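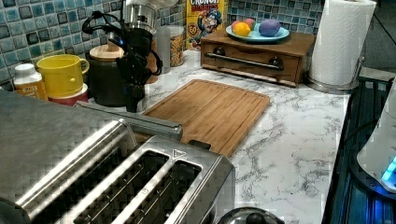
How often should I go over a cassette deck before running a small batch of tapes?
Before every batch, and again at the halfway point if the run is 100 copies or more.

Kevwood Tapes – dubbing room checklist, with comments
Kept by Nest Prosser. Last gone over in May.

I've put this up because so many of you running little labels out of a spare room wrote to ask what we look at before we start dubbing. Most of it is dull, I'm afraid, but it has saved us a good few spoiled shells over the years. Borrow whatever is useful!

POWER AND CABLES
Decks switched off and unplugged before any cover comes off – OK
Plugs and cords free of cracks, kinks and scorch marks – OK
All decks on the one grounded power strip – OK
Strip not plugged into another strip – FIXED
Comment: This one was me. I had moved the Honik over to the window to get at the back of it and daisy-chained two strips together so it would reach. Rhodri spotted it before we'd powered up and was very kind about it. We now have one longer cord.

HEADS AND TRANSPORT
Heads, capstans and guides cleaned with isopropyl and a cotton swab – OK
Pinch rollers cleaned with the rubber cleaner only – OK
Alcohol bottle capped and back in the cabinet before power goes on – OK
Heads demagnetized, all tapes moved well out of the way first – OK
Belts looked at – SEE COMMENT
Comment: The belt on deck two of the Grube is getting slack. It passed the speed test, but only just, and I'd like it changed before the next long job. Please don't use that deck for anything over 60 minutes until then.

LEVELS
Test tone played and both channels matched – OK
Headphone volume turned all the way down before plugging in – OK
First copy listened to all the way through, both sides – OK
Comment: Yes, all the way through, even when it's the drone record and you have somewhere to be. On the Hadar reissue the left channel dropped out near the end of side B, and Arwel would never have caught it by skipping around.

ROOM AND STOCK
Window open or fan running during cleaning – OK
Blank shells stored upright, away from the heater and the speakers – OK
Walkway to the door clear of mailers – NOT OK
Fire extinguisher in date, gauge in the green – OK
Comment: The mailers again. I know the shelves are full and I know the J-cards came in early, but you do need to be able to get out of the room. Savita has offered us a corner of her garage, so anything that isn't shipping this month can go there.

NUMBERING AND PACKING
Fresh blade in the trimmer, guard down when not in use – OK
Hand numbering checked against the order sheet – OK
Comment: Catalog number for this batch is 2620, and 14 copies are to be held back for the band. Rhun is doing the numbering, and his sevens look like ones, so have a second look before you seal anything.

Still to do: Grube belt (Rhodri), mailers over to Savita's (everybody, please), more cotton swabs (me).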